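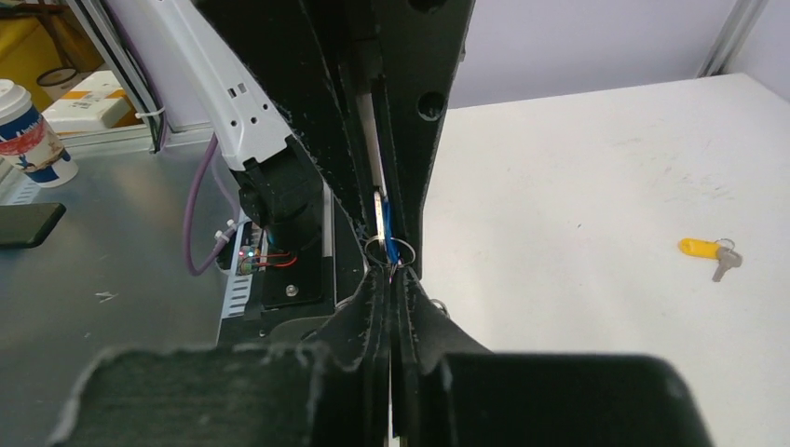
Gavow key cabinet, 42 hooks

Article no. 1054

A wall cabinet for offices, workshops and small hotels. The body is powder-coated steel, and the door can be mounted to open left or right. Each hook has a number, and the index card is inside the door.

Height: 60 cm
Depth: 12 cm
Color: light gray
Lock: cylinder lock by Kröger, two keys

Screws for concrete walls are included. For plasterboard please order the Zamalura anchor set separately.

Pickup is possible at our store in Vodesholm. Spare hooks are sold in bags of 12.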